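Small Corners: bedside tables

Gallery, page 6

Hello and welcome to this page of my gallery. For those who are new, I collect small corners of ordinary homes. No big living rooms and no kitchens with marble islands, only the places where people put down their things at the end of the day. Last time it was hallway shelves. In July I asked for bedside tables, and 32 readers wrote to me. I thank all of you very much, also those whose table is not on this page.

I will say first what I look for. I don't want a table that was prepared for a magazine. I like to see what a person keeps within reach of the pillow, because it tells me more than the colour of the walls. English is my third language, so please be patient if I use a wrong name for a piece of furniture. In the shop where I bought mine it was called a "bedside cabinet", my neighbour says "nightstand", and my Canadian cousin says "night table". I use all of them.

The grey one beside the bed

The table on this page is from a bedroom where grey is the favourite colour. It is a narrow piece with two drawers, and it stands between the wall and the bed. The headboard is grey and padded, with a gold trim on its edge, and the pale wall has a thin gold line which goes up in a curve. I find this line very elegant. In my own flat I tried something similar with gold tape from Zuleo and it was not straight for even one metre.

Please look also at the lamp with the flexible neck. For reading in bed I think it is the best kind, as it doesn't take any space from the table. Everything on the table is kept at the back, so the front half is left for a book or a cup of tea. The fluffy beige blanket makes the grey colours warmer.

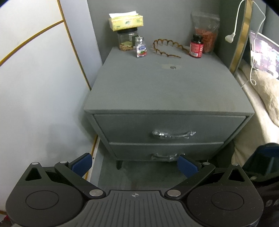 What lives on top

I asked myself how I would arrange the same things, and I came to nearly the same answer. The tall and heavy jar belongs in the back. The tissues sit on the lid of the jar, and this I had never thought of. A tissue box needs a lot of room on a small table, and when it is on top of something it needs none. I have copied the idea at home with a biscuit tin and I am satisfied.

The toothed headband, in brown tortoiseshell, has its place in the row too. I have one like this and I always lose it, usually under the bed. Next to it is a supplement bottle, where I could read the word "iron" on the red label. My aunt used to say that a vitamin kept in the kitchen cupboard is a vitamin you forget, and she kept hers beside the alarm clock. Then there is a clear bag with something reddish and dried, leaning in the corner.

The handles still have their clear plastic on them. Mine had it too, for the whole first winter.

For the top itself I can give one small piece of advice. Matte grey is a beautiful finish but it shows every mark, and on this one there are some smudges and a worn patch near the front. For pale scuffs on my own table I use a soft cloth, a little warm water and one drop of dish soap, and I dry it straight away. Don't use the rough side of the sponge. If you want to cover a patch, a small tray is enough. Mine is from Vetell, I paid 40 dollars for it and I think now this was too much for a tray. 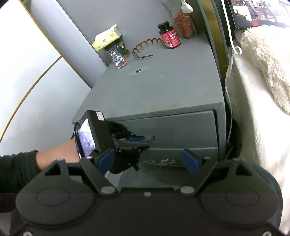 The back row, a little closer: jar, packet, hair band, red bottle and bag.

Some notes from the letters

Several readers asked how high a bedside table should be. My rule is that the top should be level with the mattress or a little lower, so your arm goes down to the glass of water and not up. Please measure with the mattress on the bed. I measured without it, and I had to carry the table back to Grimshaw on the bus.

Another question was about drawers or open shelf. I prefer two drawers. The upper one is for the things of every night, and the lower one is for cables, old glasses and the instructions for the lamp.

The gallery has now 127 pictures in total. The next theme is window sills, with plants or without. The address for letters is the same as before, on the Vukeck page.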